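17/11/2018

A slow morning, and I was glad of it. I finally sat down with my grandmother's recipe notebook, the one that came back with me from Binholm in September, and I got through 13 pages before the coffee went cold. Her handwriting leans so hard to the right that I have to tilt my head to read it, and she changes her mind all the time (one soup has the onions crossed out, put back, and crossed out again!). I copied that one just as she left it. I couldn't bring myself to choose for her. 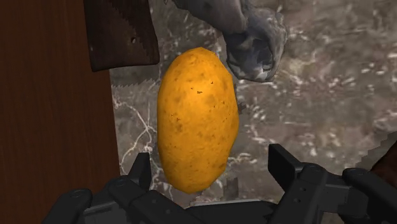

The notebook has 87 pages in all, counting the ones stuck together, and I'd love to have the whole thing typed up before the family gets together at Fontes. Some pages are more diary than cooking. She writes about the train to Skanach, and a coat she wanted and didn't buy, and then without even a new line she's telling you how much flour goes in the dumplings. It's 400 grams, by the way, and I've been using far too little all these years, which explains a lot about my dumplings.

I made a pot of the barley soup for lunch and ate it standing by the window while it rained on the garden. It needed salt. She never writes down the salt, she must have thought anyone would know. I had a second bowl anyway, with the heel of the bread, and felt quite looked after.

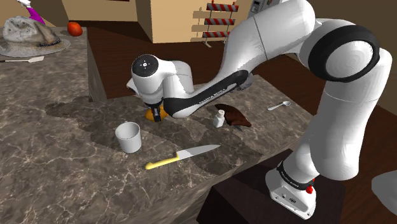 How do I get the stuck pages apart without tearing them? Slowly, with a thin butter knife slid in from the outside corner, and I'm to stop the minute the paper pulls.

I tried it on one pair this evening and they came away fine, with a plum cake on one side and a list of birthdays on the other. Mine is on it, in pencil, a day off. Tomorrow I'll buy plums if there are any left, and more barley.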